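Castside back room, notes from the get-together of Oct 7, 2026
Present: Gayan Weerakoon, Jozefína Hájek, Eduardo Ocampo, Arsalan Kakakhel, me (Faisal Rizvi, typing this up with cold tea)

1. Chairs
We started with the black mesh chairs, which I'd happily talk about all night! I still say a chair should live by the door, but we agreed they go back against the wall after use (lift them, please, the herringbone marks so easily).

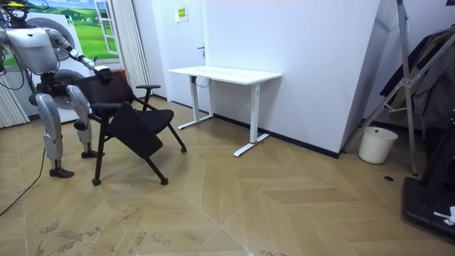 Jozefína wondered whether felt pads would do more good than all this lifting, and she'd like them on the feet before the next booking. Agreed, Arsalan to buy a pack, limit 22 dollars.

2. Display panel and red bin
Gayan wants the tall white panel with the round grilles kept out until the Druso people have been in. Fine by me, I've grown fond of it. The red bin stays on the floor by the wall, and whoever leaves last empties it. 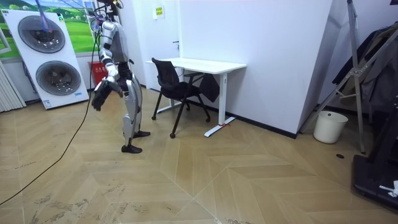
We also went over the floor itself. Eduardo got a price of 267 dollars from Pamari for a clean and polish, a lot nicer than the one we had in August (1000, and they wouldn't move any furniture!). Everybody said yes to Pamari.

3. Washing machine
It stays under the green hills picture for now. I asked about a cover for the top and got some groans, so I'm bringing fabric samples anyway.

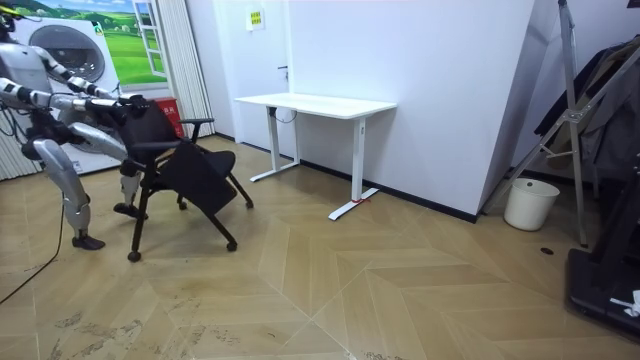

Do we need to clear the whole room before Pamari come?
Only the chairs and the panel, and Eduardo will unlock the hallway so they can go out there.

Gayan has the key list. Next notes are Arsalan's turn.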